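Home | About | Recipes | Garden Notes | Archive | Contact

Filed under: Kitchen Projects, Drying & Storing

My summer of drying everything

Aug 20, 2023
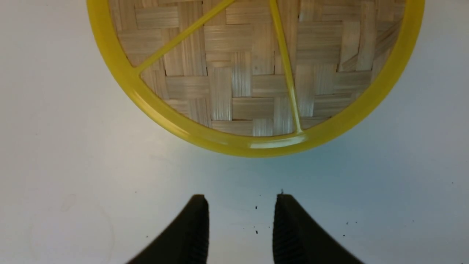 What's the easiest thing to dry if you've never dried food before? Herbs, and I'd start with oregano or thyme, since the leaves are small and they hold on to their flavor so well that you'll wonder why you ever bought the jar.

I got into this by accident. Last October my neighbor left two grocery bags of apples on my porch, and there is only so much applesauce one household can eat. So I sliced a bunch up, put them in the oven on its lowest setting with the door propped open, and went off to do laundry. Six hours later I had the best snack of my life (and a very warm kitchen). I was hooked!

This year I planned ahead. I planted extra of everything, and I've been drying things since the chives came up. Mint, thyme, oregano, lemon balm, chili peppers, cherry tomatoes, apple rings, one sad experiment with zucchini that we'll get to. My counter has had something spread out on it every single day since June and I love it.

Let's talk about tomatoes first, because the tomatoes are the reason I'm writing this at all. I grow a little plum type called Odwood that I got at the spring seed swap in Tapley. It's a meaty tomato with hardly any juice, and it makes so much fruit that I can't keep up. I cut them in half, salt them lightly, and put them cut side up in the oven at 200 degrees. Small ones take most of an afternoon. You want them leathery, with no wet spot in the middle when you press one. Mine go into the freezer after that, in flat bags, and I pull out a handful whenever I make pasta or beans. A handful is plenty - they are STRONG.

The herbs I do without any heat. Ours is a dry house in summer, so I pick in the morning once the dew is gone, give everything a shake, and lay the stems out in one layer in the back bedroom with the curtains closed. Mint takes longer than you'd think. Basil goes black on me every time, no matter what I try, so I've given up and freeze it in olive oil instead. If anyone has cracked basil, please write to me!

Peppers I string up with a needle and heavy thread, right through the stems. It looks so cheerful hanging in the kitchen window and I'd do it for that alone. One warning from experience: don't use thick-walled peppers for this. I hung up a string of big fleshy ones last year and half of them went moldy on the inside before the outside had even wrinkled. Thin cayenne types are the way to go.

Now the zucchini. I had read that you can dry it into chips, and I suppose you can, in the sense that what I ended up with was dry. It tasted like a paper napkin. My husband ate three to be kind. I did find a use for them, though: crumbled into soup they sort of vanish and thicken it up a little, so I didn't throw the batch out.

After the apples I bought a secondhand dehydrator, a Vulix, for 50 dollars from a man two towns over. It has a dial and a fan and makes a noise like a hair dryer in another room. I use it for fruit, when I want an even heat all day long and don't want to give up the oven. The lowest mark on the dial is 102, which I have tried for lemon balm when the weather turned muggy, and it came out a lovely bright green.

Storage is where I went wrong at the start. I packed warm apple rings straight into a jar, screwed the lid on, and found fog on the glass the next morning. Let everything cool all the way down. Then fill the jar loosely, close it, and give it a shake once a day for a week. If pieces stick together or you see any moisture, back they go for more drying. It's a small habit and it has saved me a lot of apples.

Keep the jars somewhere dark, too. I had mine lined up on a sunny shelf because they were so pretty, and by February the oregano was the color of hay and smelled like it.

Next up for me is pears, and then I want to try making my own vegetable soup mix for the winter. Carrots, celery, onion (outside, on the porch, after what the onions did to the house last time), and some of those tomatoes. I'll post the proportions once I've got a pot of it I'm happy with.

3 comments

Si-woo Kang
I gave up on basil too, but my mother dries whole flowering stems of it hanging in the garage and hers stays green. Maybe the leaves bruise when you pull them off first?

grurkiden_gardener
Dried zucchini is much better with smoked paprika on it before it goes in. Still not great!

Patty in the hills
Do you peel your apples? I never have and I like the chewy edge.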